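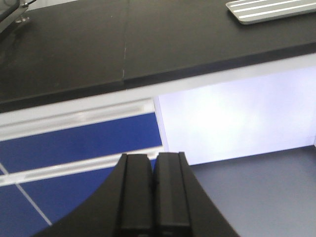
wrist cam view, gripper closed, black tabletop with the seam in it

Wrist cam demos: does the start pose have to be the same every time?

Posted by flavedport_bench, 08/07/2024

Collecting teleop demos for a pick and place policy. One arm, wrist camera only, no overhead. Frame at the top is how an episode starts for me. Fingers closed, table edge running across at a slant, blue fronts below it on the left, floor on the right.

Trained on the first batch and the arm goes up to the table fine, then drifts left and hangs there. Every time. Loss looks great so I'm a bit lost.

Things I'm wondering:

Is it latching onto the blue panels? Strongest color in the view by far.
The bright patch under the right side of the table is nearly blown out. Fix exposure or leave it?
Should I start with the fingers open insted?

Recording with Storix, default settings, 2 operators taking turns. Can't really move the furniture. Don't want to throw out the whole batch if I dont have to.

condlow_arms
Had the same drift. Start pose was too tidy. If every episode begins from one spot the policy learns the path and barely looks at the object. Jitter the start: few cm each way, some wrist rotation, some starts higher up so the tabletop fills more of the view. Then move the object too, both halves of the table, not just your favorite spot.

Blue panels, leave them. They'll be there at run time as well. Only a problem if they always sit in the same place in the view, and jitter takes care of that.

Exposure: lock it. Auto exposure was worse for us than a blown patch, the whole picture changes brightness as the arm comes up over a black top. Set it so the table has detail and let the floor area go.

Keep the old batch, mix it in. Also add recovery demos, start from where it hangs and drive it back. We did 5 per object, helped more than anything else.

Open or closed at the start doesnt matter much. Pick one, make both operators do it.

villanueva_k
check your action timestamps. ours were offset 2 frames from the camera and it looked exactly like drift

flavedport_bench
Timestamps look ok, checked. Auto exposure was ON, ugh. Locking it and redoing starts with jitter, old batch stays in. Does the jitter need to be random random or can the operators just eyeball it?

condlow_arms
Eyeballing is ok for a first pass but people fall back into habits. We had a script send the arm to a random pose before handing over control. Limit the range so it can't start under the table edge, ask me how I know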